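Forums > Quilts and Bedding > Care and Storage > Putting quilts away: plastic or cotton?

Putting quilts away: plastic or cotton?

hexie_marta
30/10/2023
Hello everyone, I hope you don't mind a long first post. My aunt moved out of her house in Broltside in April and I have ended up with her quilts, which have been sitting on the spare bed ever since with the cat on top of them. My sister's family is coming to stay and I need that bed back, so the quilts have to go somewhere.

Most of them are ordinary scrappy cotton ones, much used and much washed, and I'm not too worried. But there is a Dresden plate with my great-grandmother's handwork in it, and a wool tied comforter that weighs as much as a calf, and those two I would hate to ruin. My aunt kept everything in plastic, tightly folded, on the top shelf of a hall closet. The Dresden plate has a yellow line down the middle where the fold was. I don't know whether to blame the plastic, the fold, or just the years.

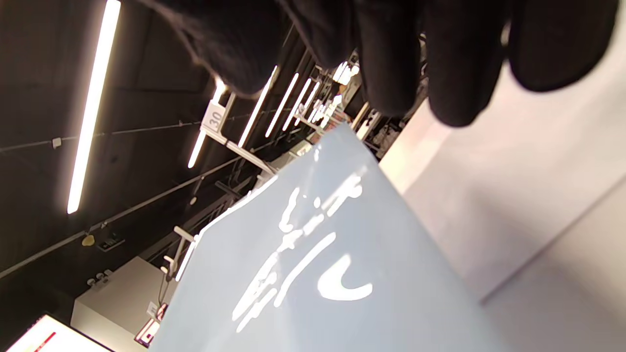 My own plan was to wrap each one in an old cotton sheet and stack them in the cedar chest, which was also hers. Then a lady at the fabric store in Ultow told me cedar is the worst thing I could do, and now I don't trust any of my ideas. What do you all do?
– Marta Semeniuk

porchlight
Welcome, Marta! What a lovely thing to be left with, calf and all.

Your lady in Ultow is half right. Raw cedar has oils in it that will mark cotton if the cloth touches the wood for a long time. It doesn't mean the chest has to go to the curb. Line it with a few layers of washed, unbleached muslin, or acid-free tissue if you can get it, and change the lining when it starts to look tired. My mother's chest has been lined that way since before I was married and I've never had a stain from it.

The yellow line is the fold, I'd bet my supper on it. Fibers get weak along a crease and dust settles there too. Refold every few months and never in the same place. I fold in thirds one time and in quarters the next, and I roll up a little tissue to put inside each bend so that it makes a soft curve.

tinroof58
I'm going to be the one who sticks up for plastic. I live in a damp old place with mice in the walls, and I have had cotton-wrapped quilts come out smelling like a cellar, with a chewed corner on one. Everything I own has gone in lidded plastic tubs for years now and every piece comes out fine. People repeat the rule about plastic without asking where you live. 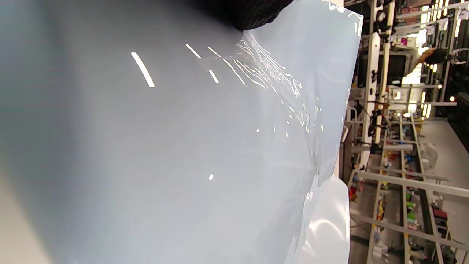

The trick is that whatever goes in must be bone dry. I put mine over the dining chairs for two days with the heat on before they go in, even when they feel dry to the hand. I don't use dry cleaner bags, I agree those are no good, but a sturdy tub is a different animal. If your closet is dry and you have no mice then lucky you, use cotton.

agnes_c
I have to disagree with tinroof, kindly, as we've been around this one before. Dry on the day you close the lid is all very well, but wool carries moisture in it even when it seems dry, and then the house warms and cools and it has nowhere to go. I lost a wool comforter that way. It had gray speckles all along one edge and no amount of airing would shift them. I cried over it, I don't mind saying.

If you do have mice, put the quilt in a cotton pillowcase and put the pillowcase in a metal trunk. You can pick one up at a farm sale for next to nothing, and a coat of paint makes it quite handsome at the foot of a bed.

And Marta, wash before you store, at least the everyday ones. Moths like the bits we leave behind – skin, crumbs, a drop of gravy – more than they like the cloth. Don't wash the Dresden plate until somebody has looked at the handwork with you. Are any of the reds bleeding?
Agnes Cowie

tinroof58
Agnes, I'll give you the wool. I only have cotton ones. But a metal trunk sweats in my house, I tried it. I did buy one of those Barredo zip bags with the cloth panel in the top, and I like it well enough for the guest room quilts. The zipper is stiff.

hexie_marta
Oh my, thank you all! I went and looked at the reds with a damp white hankie the way my aunt used to, and one of them left a little pink behind, so the Dresden plate is not going anywhere near water.

The house here is dry as toast in winter, and I haven't had a mouse since the cat came. I think that settles it on the side of cotton for me, though I can see why tinroof does it the other way. A question about the calf, though. Can a wool comforter hang over a rail, or will it stretch?
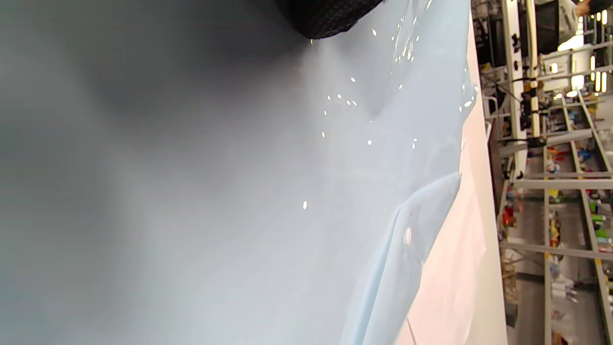 I have a wide wooden banister upstairs that would hold it, and it gets no sun. My husband would like his banister back by Christmas but he can wait. Also, is lavender any use or is it only for the smell?

porchlight
A day or two over a banister for airing is fine, but I wouldn't leave it there all winter. The weight pulls at the ties. If you have a bed that's seldom slept in, lay it out flat under the bedspread. It's the best storage there is, and it costs nothing.

Lavender is mostly for the smell, I'm afraid. Fresh sachets may put a moth off a little. Keep them in a bag so the oil doesn't touch the cloth.

agnes_c
I second the spare bed. I have three layered on mine with an old sheet between each, and guests sleep on top of the lot like the princess and the pea. I turn them over when I change the clocks so that I remember.

One more thing, if you buy muslin for the chest, wash it twice and skip the softener. I used Trornik softener on a batch once and the whole chest smelled of it for a year.

hexie_marta
No softener, written down. The muslin is in the washer now, and the sheets for in between are next. Does it matter if those are colored? I have two plain white and the rest are a faded green.

agnes_c
White ones next to the Dresden plate, please. The green will do for the calf.

Contact us | Forum rules | Copyright remains with the individual posters | Back to top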